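Start-of-shift check for hand-held grippers

Posted by Otis Baptiste, Vikusach bench notes
Last edit June 12, 2026

Quick version for people who already have a gripper in hand. Long version is in the Guthrie binder, section 2. Do this every time you pick the tool up, also after lunch, also if you "only put it down for a minute".

Before you start

Plain background. Bare table or floor, light colored. Nothing lying in view. Sleeves up, lanyard off. Tool number written on the sheet before anything else (last month we had 1006 written down for two different tools, please dont).

Step 1. Wipe the lens. Dry cloth only. No shirt hems.

Step 2. Open the fingers all the way, let them close. Do it slow, then do it fast. Feel for grit. If it catches, stop, red tag, take another tool. No oil at the bench, ever.

Step 3. Hold closed over the plain surface and look at the seam. Fingers should meet side by side, tips level. One tip higher than the other = red tag. A gap you can see light through = red tag.

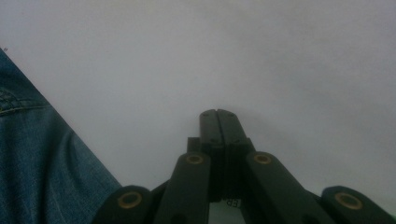

Fingers closed over a pale surface, the seam running down between them. Brass-colored bushings in the arms on both sides.

Step 4. Look at the bushings. All of them, left and right. They need to sit flush in the arm ends. One that's creeping out will chew up the plastic, and you won't feel it until the arm is already loose. Push with a thumbnail. Moves? Red tag.

Step 5. Screws. Finger pressure only, you are checking not tightening. Tightening is for the Tralley bench, they have the torque driver.

Step 6. Record the closed position for a slow breath, then one full open and close. That is your zero clip. Every session starts with one. No zero clip, the session gets thrown out, and yes that includes good ones. Session 2691 was a whole afternoon of drawer work and we lost it this way.

Step 7. Initial the sheet. Yours, not your partner's.

Things that fail a check even if the tool feels fine

Tape on the fingers. Any tape.
Cracked base block, even hairline.
Swapped finger from another tool. Fingers stay in pairs.
Label peeling toward the arms. Press it down or remvoe it, then tell the lead.

Red tagged tools go on the Nemunov shelf, bottom row. Don't fix and return on the same shift. Second person signs before it goes back out.

Next review of this page is in September. Send changes to me before then, not in the group chat.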